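Pindix Family Plan, one application season in

Bought this in September when my eldest started her last year of sixth form. Short version: decent deadline tracker, weak essay tool, priced like it knows parents are panicking. Longer version follows, written in bits between school runs, sorry.

What it is. An online planner for university applications. You put in the courses, it makes a calendar, sends reminders, keeps drafts of the personal statement in one place. £125 for the family plan, two children, 12 months. There's a single plan at £80. We've two close together so it made sense on paper.

Setting up took an evening. Course search is fine. Filters by grades, distance, fees. Doesn't do bursaries unless you click into each place one by one, and for us the bursary was the whole question. Wrote to support, got a reply from an Edith Flores, polite and quick, said it was on the list. Still on the list.

Calendar is the best thing in it. Colours per child, nags by text, knew about an admissions test we'd have missed completely. I'd pay for that alone. Maybe not £125.

The essay bit. You paste the statement in and get a score out of 100. Daughter's first draft got 61. She swapped the two middle paragraphs, changed nothing else, 80. No explanation. She stopped trusting it after that and so did I. Her form tutor, Mr Robles, read the same draft with a pencil and was more use in one lunch break.

Then there's the upsell. Log in as the parent and there's a panel for "guided drafting", where a person edits the statement for you. How much editing is too much? They don't say. I asked and got a link to a page about quality. Cedport, which a friend's son used, has a clear rule that tutors comment but don't write. Prefer that. Teenager's name goes on it, teenager should write it. Other familes will feel differently and plenty obviously do or the panel wouldn't be there.

Also parents can open and change the drafts by default. Turn that off on day one, settings, sharing, second tick box. I didn't and we had words.
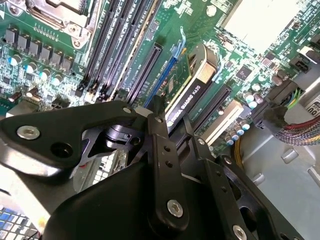
Can two children share the one login?
Each child gets a separate login under the parent account, and neither can see the other's list.

Phone version is slow and forgets what you typed if you switch apps. Use a laptop. Export to PDF works but drops the notes column, so copy those out seperately.

Cancelling: it renews by itself. Email comes a week before, easy to miss. I've set my own reminder, in the Pindix calendar as it happens.

Three stars. Four if they sort the bursary search and bin the score. Will get the single plan next time and leave the essay side to Mr Robles.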